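Apostolos Drakos lleva el taller de detallado Skindwood desde que dejó la chapa y pintura, y casi todo lo que entra por la puerta viene por lo mismo: tapicerías. Asientos con café, techos con nicotina, maleteros donde ha viajado un perro todos los veranos. «El exterior lo lava cualquiera en casa el sábado», dice. «El interior lo van dejando hasta que venden el coche o hasta que huele».

El taller ocupa una nave de dos puertas a la salida del polígono. En una mitad se aspira y se desmonta, en la otra se seca. Drakos insiste mucho en el secado. «Me llegan coches que ha limpiado otro y que huelen peor que antes. Han metido agua con la máquina de inyección y la espuma del asiento se ha quedado empapada. Por arriba tocas y está seco, pero abajo no».

Su método empieza por aspirar en seco, con los asientos delanteros fuera si el cliente lo acepta. Después aplica un limpiador de pH neutro, el Sokex, diluido y pulverizado en poca cantidad. Cepilla a mano y extrae dos veces. La segunda pasada va solo con agua templada – «si dejas jabón, la suciedad se pega otra vez en un mes».

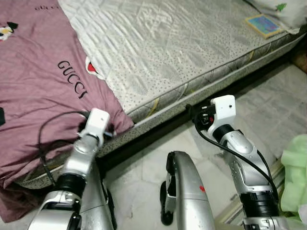

Texto: Romana Hájek
30 de mayo

Preguntado por las manchas más difíciles, Drakos no duda: la leche y la tinta. «La leche se mete en la espuma y fermenta. Ahí hay que trabajar con enzimas y darles tiempo, una noche entera si hace falta. Con la tinta le digo al cliente que puede que se aclare y puede que no. Prefiero decirlo antes de cobrar».

Una limpieza completa de interior cuesta 200 euros en un turismo. Las furgonetas se presupuestan después de verlas. Hay quien llama pidiendo precio por teléfono y cuelga al oír la cifra, cuenta, y también quien aparece con el coche después de haber probado con un bote del supermercado. «El problema de esos botes es el cerco. Limpias el centro de la mancha, se seca, y te queda un anillo más grande que la mancha».

El cuero va aparte. Para eso usa un cepillo de crin y una crema de la casa Esier, sin siliconas, y no trabaja nunca con la piel caliente del sol. Los techos los hace casi en seco, con un paño apenas húmedo, por miedo a que se despegue la tela. «Un techo descolgado no lo arreglo yo. Eso es de tapicero».

En junio incorporará un segundo extractor y alguien que le ayude por las tardes. De momento trabaja solo y da cita con 2 semanas de espera. No piensa ofrecer servicio a domicilio, aunque se lo piden. «Necesito la nave, los ventiladores y el enchufe. En la calle, con el coche al sol, el asiento se seca a trozos y luego hay que repetirlo».

El taller abre de lunes a viernes y pide que los coches se entreguen vacíos, con la guantera incluida.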